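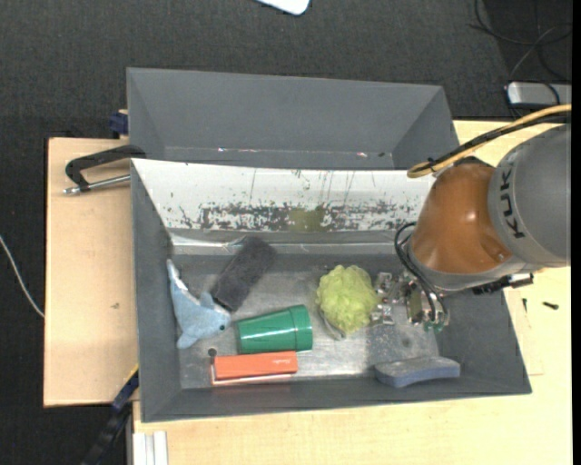

## 4. Sorting a mixed bin

Use this section when a bin holds different kinds of items, such as soft toys, cups and felt pieces, and they need to go back to their own shelves. For bins that hold only one kind of item, go to section 5.

### 4.1 Setting up

1. Clear a space on the table at least 40 inches wide.
2. Set the full bin nearest to you, with its long side facing the front edge of the table.
3. Place a second bin directly behind it. The rims may touch.
4. Check that both bins sit flat. If one rocks, look underneath for a stray item.
5. Have the Cedcombe labels and the stock sheet within reach.

**Note:** Gray bins are used for sorting only. Items that are ready to shelve go into Haltden trays, which have lids and stack up to nine high.

### 4.2 Taking items out

1. Start with whatever lies on top. Do not pull an item out from under another one.
2. Lift plush toys by the body. Fins, tails and ears are sewn on separately and the seams can open.
3. Pick up plastic cups by the outside of the rim. Look inside each cup before moving it, as small parts collect there.
4. Lift felt and fuzzy blocks with a flat hand on each side. Pinching one corner leaves a dent that can take a day to come out.
5. Put any item you can't identify into the rear bin and carry on. Go through the rear bin at the end.

**Caution:** Do not tip the bin to empty it. Hard items slide to the low side and can land on your hands or on the floor.

### 4.3 Checking and shelving

| Item | Check for | Goes to |
|---|---|---|
| Plush toys | Open seams, missing eyes | Meireles shelf, upper |
| Plastic cups | Cracks at the rim | Meireles shelf, lower |
| Felt and fuzzy blocks | Lint, flattened edges | Flat drawer |
| Anything broken | | Repair tray |

Write the quantity of each kind on the stock sheet before you close the tray. If a tray holds more than 20 cups, start a second one and mark both labels with the same number.

Plush toys with surface dirt can be wiped with a damp cloth and left on the rack overnight. Do not shelve them damp.

### 4.4 Cleaning the bins

1. Take out everything, including scraps of film or tape.
2. Wipe the walls from the top down, then the bottom.
3. Dry with a second cloth.

Scratches and scuffs do not affect use and don't need to be reported. Replace a bin if a wall is split or an edge is sharp to the touch. Order replacements from Flellidia under part number 122 and allow about two weeks for delivery.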